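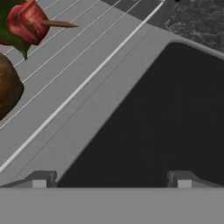 Issue 4, page 2

# Drying flowers at home: your questions

The July swap in Fivwood filled our question box to the lid, and we loved reading every slip. These are the ones that came up again and again, with the best answers we have at Galtiria.

**Which flowers should I start with?**

Statice and strawflower! They feel papery even while they're growing, so they barely change at all. Lavender is just as forgiving, and your whole closet will smell wonderful. Roses take a little more care, but a red rose that has dried well is one of the prettiest things you can put in a jar.

**When do I cut roses?**

Late morning, once the dew is gone, and earlier in the bloom than you'd think. A bud that has only started to loosen will keep opening a bit as it dries. A fully open rose tends to drop its petals the first time you dust it.

**Hang them or lay them flat?**

Both work. Hanging upside down gives you straight stems, so it's the way to go for bouquets. A wire rack is great for short pieces and single heads, as long as there's air underneath and they aren't touching. Turn flat ones every day for the first week or you'll get a squashed side (some of us like the squashed side, it looks old and romantic).

**My red roses turned almost black. What happened?**

Reds darken a lot, and the deepest reds darken the most. Bright light makes it worse, and so does slow drying in a damp room. Try a lighter red next year, and use a dark closet with the door open a crack.

**How long does it take?**

Two weeks for most things, three for fat rosebuds. Bend a stem near the top: if it snaps, you're done. If it bends, put it back.

**Can I use the oven?**

You can, on the lowest setting with the door propped open, but stay in the kitchen. Oranges slices love it. Petals go from nice to brown very fast.

**What about silica gel?**

It's fantastic for keeping the shape of an open bloom! We buy the Proline tub, which is fine enough to run in between the petals. Pour it slowly around the flower first and then over the top. The gel can be dried out and used again, and please wear a mask when you pour it.

**Is hairspray really a good idea?**

It helps with grasses and anything that sheds. On roses it goes sticky and collects dust, so we skip it.

**Do I have to be a member to come to the swap?**

No, come along! Membership is at 559 now and gets you this newsletter and first pick at the seed table, but the swap is open to everyone. Last time more than 2,000 stems changed hands, and the Lammers barn smelled like hay and lavender for days.

**How do I store what I've dried?**

Cardboard box, tissue paper, somewhere dry. Skip plastic, which traps any moisture left in the stems. Write the flower and the year on the lid, and check for moths in spring.

Updated Dec 9, 2023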